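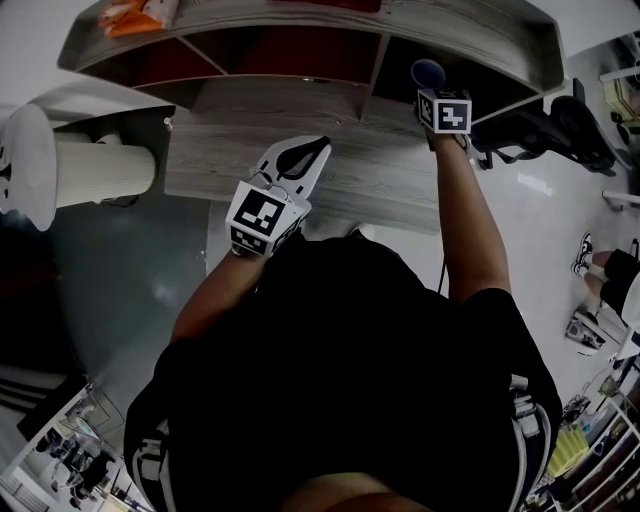 August, Saturday, 07:40

Finish test on the counter stock, continued. Second coat of the Rosura hardwax went on the remaining offcuts last night, 15 hours after the first. Film is even on the straight pieces. The bent ones still show a dull band on the outside of the radius, same place as last time. A curved wooden counter gets leaned over and reached across all day, so the front edge matters more to me than the middle, and the front edge is where the dull band sits. Suspect sanding. The flat block bridges the curve and leaves the grain more closed in one strip than on either side of it. Will redo C and D with the foam pad.

Panels:
A — flat, 180 grit, two coats
B — flat, 240 grit, two coats
C — bent, 180 grit, two coats
D — bent, 240 grit, two coats
E — bent, no finish, control

Masses before the water test: A 708 g, E 137 g (E is the short offcut, do not compare directly). B, C and D not weighed, scale battery flat. Replacement is on the Hudec order.

09:15. Water rings. Wet glass bottoms set on A through D, 175 minutes, then wiped. A: faint ring, gone by the time I had the camera lamp set up. B: nothing visible. C: ring on the dull band only. D: same as C but weaker. E went dark at once and raised the grain, as expected.

12:30. Rub test on the Nadateck rig, felt pad, 1000 strokes each on A and B. Gloss went up slightly on both. This is burnishing and should not be read as wear. The rig will not take the bent pieces without a cradle. Cut one from scrap MDF after lunch, radius is off by a couple of millimeters, pad rocks at the end of the stroke. Did not run C or D. No point collecting numbers off a rocking pad.

Checked the Stodance sheet on cure time. It covers their oil and says nothing about wax blends, so the copy in the binder should come out of the wax section.

To do
— recut cradle, check against the template before gluing
— strip and resand C and D with foam pad, both grits
— weigh everything once the scale is back
— coffee and dish soap spots on A and B after full cure, not before
— label the backs in pencil. Marker bleeds through on the thin stock.

Rags are in the water can outside. Leave the lid on.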